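Ranked ladders are measuring the wrong thing

Every November the same argument starts up again in the Iratia community, and every November I end up on the losing side of it. The ladder resets, the new season begins, and within hours people are posting screenshots of their rating as if it were a medical certificate. Top of the ladder, therefore best player. I have never believed it, and after this season I believe it less.

For anyone who has drifted away from the game, Iratia's ladder used to have tiers, five or six of them, and you sat in your tier until you won your way out. It was crude. Then Flilov, who publish it, swapped the tiers for a single visible number that moves after every match. We were told this would be more honest. What we got is a number that goes up if you play a great deal and choose your hours.

I looked at the public match histories of two players who finished next to each other in the final standings last season. One had played 211 games. The other had played 3950. They ended with almost the same rating and both received an invitation to the Movura Open qualifier. I don't begrudge the second player the invitation. Anyone who can sit through that many matches of a two-lane card game has earned something, if only a better chair. But I would like somebody at Flilov to explain what those two numbers have in common, and why we are meant to read them the same way.

The usual defence is that a rating settles down over time. Play enough and luck washes out. That may well be true of chess, where both sides start with the same pieces and nobody changes what a bishop does on the second patch of the month. Iratia changed 149 cards between the start of last season and the end of it. A rating earned in the first fortnight was earned in what is very nearly a different game, yet it sits in the same column as one earned on the final evening. What exactly is settling?

Then there is the matter of hours. Anyone who has played seriously knows the ladder is softer in the early morning, European time, when the queue is thin and the matchmaker starts reaching. I have been paired with people hundreds of points below me at five in the morning and gained rating for beating them. Not much, but it adds up, and there are players who have built whole seasons on it. They aren't cheating. They have read the rules and taken what was offered. My quarrel is with treating the result as a measure of skill and then hanging tournament places on it.

I'm told the Mbwambo league has solved this by using open brackets with no ladder requirement at all. I have my doubts there as well. Open brackets mean long first rounds, a lot of people who don't turn up, and a schedule that favours anyone who can give away an entire weekend. The Mbwambo organisers like to say that anybody can enter, and so they can. Whether anybody can stay to the end is a separate question, and I notice it doesn't come up in their announcements. Still, when a player wins one of those brackets I know what they did. They beat the people put in front of them, on one version of the game, with the deck lists open for all to see. I can watch the matches and make up my own mind.
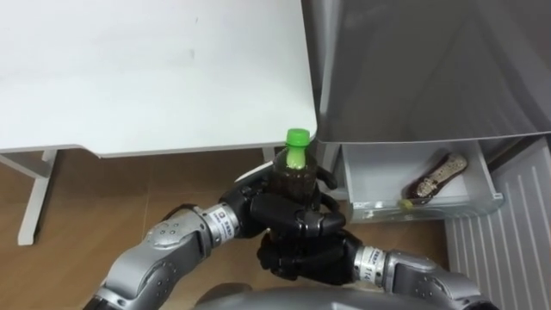 The fridge, with the drawer beneath it pulled open.

There is a sensible middle road and it isn't complicated. Cap the number of ladder games that count towards an invitation. Restart the count after any patch that touches more than a handful of cards. Show the number of games played beside the rating, in the same size of type, so that people can weigh one against the other. Flilov already hold all of this information. The match histories are public, if you have the patience to click through them page by page, which most people quite reasonably do not.

I don't expect any of it to happen. A number that rewards playing more is a very good number for a company that sells card packs, and I would be surprised if that had escaped anyone in the building. The last developer update promised that the ladder would be "reviewed", the same word used in the update before it. In the meantime the forum has decided that complaining about the system is what bad players do, and that the cure is to climb. I did climb, as it happens. I finished higher last season than I ever have, mostly by playing one dull deck before breakfast for the final month, and I was not a better player at the end of it than I had been at the start — I was worse, if anything, because I had stopped trying new things for fear of losing points.

The qualifier invitations for this season go out when the ladder locks. I shall be watching the games-played column, assuming I can find it.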